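Consolacion Dela Peña
Wednesday, 4:40 p.m.

OK, thread time! We've been gathering suturing examples for the Kurow project since March and I keep promising people I'd write up how it's going. Short version: I love this work and my shoulders hurt.

The goal is a policy that can tie a surgical knot on a practice pad. Driving the needle is its own job and Silwood's group has that one. Ours starts with the thread already through and ends with a knot that lies flat. It sounds small until you try to teach it.

We have 145 demonstrations we'd train on today. The target for the first round is 500. An operator sits at the console, ties a knot, lets go, marks the start and end, and we go again. A good session gets us 31 keepers. A bad one gets us a lot of coffee.
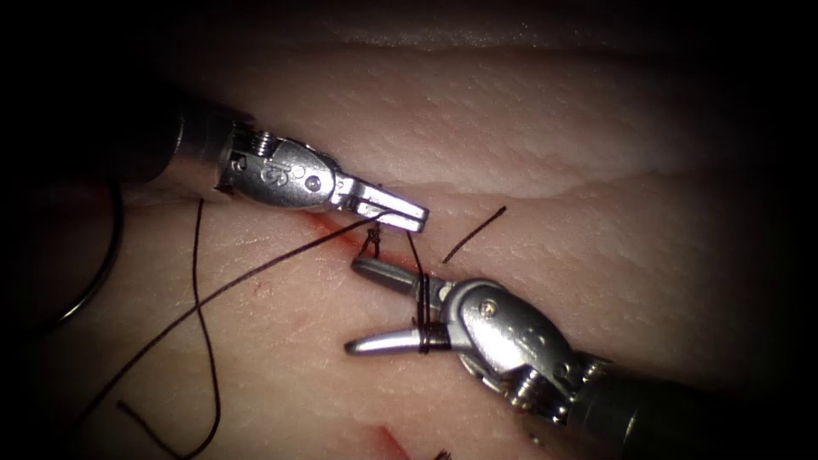
My favorite stretch of any demo is the wrap. It's where operators differ the most, and where I've changed my mind the most about what counts as a good example. Some people make big lazy loops, some keep everything tight and close to the pad, and for weeks I was throwing out the lazy ones because they looked messy. Look at the lower right instrument, with the thread coiled around the base of the lower jaw while the other one holds a strand in closed jaws. Tight wraps like those are lovely to watch, but if every demo looks like that, the policy has never seen a loose one and has no idea what to do with it.

So the messy ones are back in! We tag them by style now. Karaca (our labeling tool, homemade, very orange) lets you mark wrap, reach, pull and release on a timeline, and I added a free text box that has become my favorite thing in the whole data set. One entry just says "ugh, left hand."

Thread is the hard part, by the way. The arms report their joint angles all day long, but the thread reports nothing. You only get it from the video, and it's thin and dark and crosses over itself. We tried labeling it point by point and gave up after 40 clips. Now we label only where it meets the jaws and where it meets the pad.

A thing I'd do sooner next time: record the recoveries. Dropped the tail? Keep going, pick it up, finish the knot. Our early operators would stop and restart because they wanted a clean take (I told them to, my fault), and the first policy we trained would drop the tail and then just hover there. Very polite. Very stuck.

Next up is a week at the Wulesgate lab with four new operators, two of whom have never used a console before. I'm so excited about the beginners – they grab the thread in places I'd never think of.

If you collect demos with thread, rope, cable, anything floppy, tell me how you label it. I read every reply, even the long ones.

Recent from Consolacion Dela Peña
Our console chair, ranked by who complained
What we put in the free text box
Splitting long demos without losing the pull
Notes from the first Wulesgate visit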